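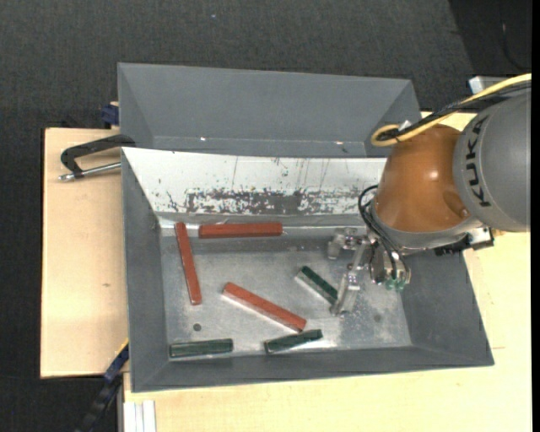
Travside Evening Knitters

So I finally finished the green cardigan! If you've been reading since November you'll know this thing has been on my needles forever, and I'm wearing it right now with one button missing because I ran out and the shop doesn't carry them anymore.

The pattern is the Pisine, which I picked because the yoke looked easy. The yoke is easy. The sleeves are where I lost a month of my life. I knit the left one, tried it on, and it would have fit my brother-in-law (who is a big guy). Ripped it back to the elbow, went down a needle size, started over. Then I did the second sleeve on the old needles without noticing, so you can guess how that went. Out it came too, all 17 inches of it.

Darren Garside from our group told me to knit both sleeves at once on one long circular, and I wish I'd listened the first time. You do have to keep two balls of yarn from strangling each other, but they come out the same length, and that's all I ask from a sleeve.

Yarn talk, for those of you who skip straight to it: I used 11 skeins of the Wei worsted in a dark mossy color. It's a little scratchy when you knit it and then softens up so nicely after a soak. It also bleeds like crazy. My bath towel is now faintly green and I've decided to like it. I had four skeins of the Praltura left over from my hat phase and used one for the button band, and the weight is close enough that I can't tell unless I'm looking for it.

Things I'd change: longer ribbing at the bottom, and pockets. I keep reaching for pockets! I might go back and add them, but I said that about the gray pullover and it's still in the closet without any.

Next up is socks, something small I can carry on the bus. If anybody has a heel they love that doesn't need a ton of counting, please leave it in the comments. I've tried the short row kind and got holes on both sides big enough for a finger.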